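Getting smells out of couches, rugs and curtains

Quick list, most of this from my own house plus a few readers who wrote in after the last one. Test a hidden spot first. Always.

Baking soda is still the one I use most. Shake it on in the evening, leave overnight, vacuum slow in the morning. Half an hour does next to nothing, dont bother. If the cushions come off, do the deck underneath too, thats where the crumbs and the stale smell live.

Vinegar spray: one part white vinegar, two parts water, fine mist. Mist, not soak. Open a window. The salad smell goes by dinnertime.

Check the care tag before anything wet. W is water ok, S is solvent only, WS is either one, X is vacuum only. No tag? Treat it like S until you know better.

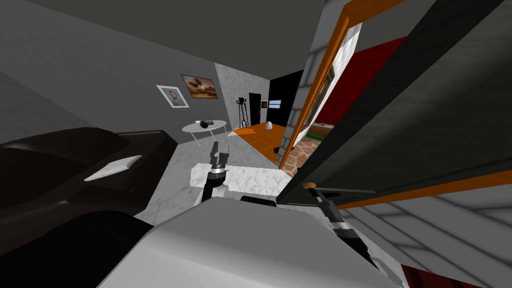 Curtains next – people forget them completely and they hold cooking smells worse than the couch does. Take them down, shake outside, then tumble on no heat for 15 minutes with a damp washcloth if the tag lets you. Rehang right away or you'll be ironing.

Rugs. Flip them over and vacuum the back first, then the front. You'll be surprised what falls out. Kibet Muli in Hanevville hangs his over the porch rail on a dry Thursday and leaves it till supper, says it beats any powder. I belive him but my rail is too short.

Pet accidents need an enzyme cleaner. Vinegar wont finish the job. Blot, pour on enough to reach the padding, cover with a damp towel, leave it overnight. No steam cleaner on it, heat can set the smell.

Smoke is the hard one. Wash the walls before you do the fabric or it just comes right back. Warm water, drop of dish soap, bottom to top so you dont get streaks.

Leather: none of the above! Barely damp cloth, dry cloth, then conditioner.

More on musty closets in June. Shabani Temba asked about cedar blocks – yes, sand them lightly when the smell fades, they come back fine.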